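27th July, Bellis workshop notebook
2 comments

Spent the morning on the Nultby scheme model (the Cornow yard site, 38 flats now, down from 100!) and I still can't make their daylight numbers match mine. Nerkbridge council wants our notes before the hearing, so I'll rerun it tonight.

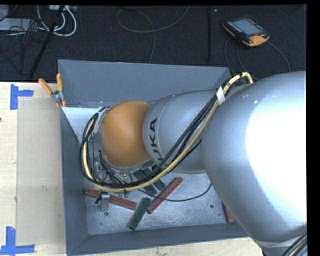

KUKA arm over the grey bin.

Card for block 3 is cut, glue tomorrow.

Comments
Did you use the old street widths?
Ah, yes, I did – redoing it!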